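The planner stopped at the second fold again. Etornam Mensah watched the log scroll past and then stop on the same line it had stopped on before lunch. No grasp candidate above threshold.

"It can see the cloth," she said.

"It thinks it can," said Gruster, from the other side of the table.

His real name was something longer. He had signed his first commit as Gruster and that was what people used. He had written the perception half of Daltum, the folding software, and Etornam had written the planning half, and for most of June they had been polite about whose half was broken.

She opened the point cloud. The cloth was there as a low blue hill. The near edge was fine. Toward the middle there was a ridge where the fabric had doubled over on itself, and the segmenter had cut the hill in two along the ridge and labeled the parts as separate objects. Her planner had been told there were two cloths. It had looked for a place to grip the back one and found nothing it liked.

"You're giving me two," she said.

He came around and looked over her shoulder. He took a while.

"It's one," he said.

"I know it's one."

"The depth step is too big there. I set the limit at 20 millimeters."

"Why 20?"

He said that it had worked on the Vesunano towels. Those were thin and lay flat. Etornam had never liked the Vesunano towels. They made everything look finished.

She exported the failed runs from the last two weeks and sorted them by where they died. There were 48. She went through them one at a time, which took the rest of the afternoon, and made a mark in a text file for each one that split along a ridge. When she got to the end she did not total the marks. She sent him the file.

He wrote back from six feet away. "OK. Mine."

It would have been easier if she had left it there. But she had seen something else in the logs, and at 7:40, when the others were putting on their jackets, she ran the planner on a hand-corrected mask, one cloth, clean edges. It found a grasp right away. Then it took the gripper straight down onto the ridge and closed on both layers at once. In simulation the whole cloth lifted like a tablecloth with a cat under it.

She ran it again with a different seed. Same grasp.

She thought about keeping that until his fix was in. She could have a day, maybe, of being right. Then she wrote to him. "Also mine. It likes ridges. I score height too much."

In the morning he had left a chair pulled up next to hers.

They decided to stop guessing and record people doing it by hand. The planner would get its scores from demonstrations, and the segmenter would get ridges of every kind. Atinga, who ran the lab and had the only key to the supply closet, asked how many they wanted. Etornam said 400. Atinga said that was a lot of folding, and signed for it.

So they folded. Etornam took the first shift with the gripper. She had spent two years sending poses to a motor controller and had never held the thing in her own hand. It was awkward. The tips came together lower than she expected, and from above she could not tell how many layers she had. She found that she went in from the side without deciding to. She went low, at the hem, and left the ridge alone.
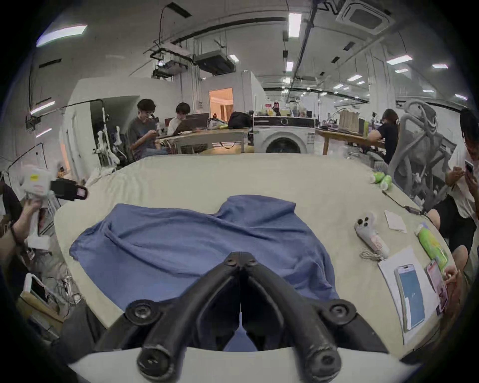 The blue cloth, with the fold still standing near the top.

"Did you see what I did there?" she said.

"You missed," Gruster said.

"Before that. I came in sideways. There's no approach angle in my score at all. I only ever go down."

He asked if she wanted to stop and write it. She said no, she wanted to do it a few more times first and see if she still did it when she was tired.

She did. By the end of the shift her wrist hurt and she had a page of notes, most of them one word long. Hem. Side. Slow. Under. One of them only said "no," and she could not remember what it had been about.

The new score had four terms where the old one had two. She trained it overnight and came in early to run it. The log scrolled, passed the line where it used to stop, and kept going. Then it stopped farther down, at a line she had never seen it reach. Third fold. Collision check failed, left finger, table.

She read it twice. Gruster came in with his coat still on.

"Well?" he said.

"It's hitting the table," she said, and moved over so he could see.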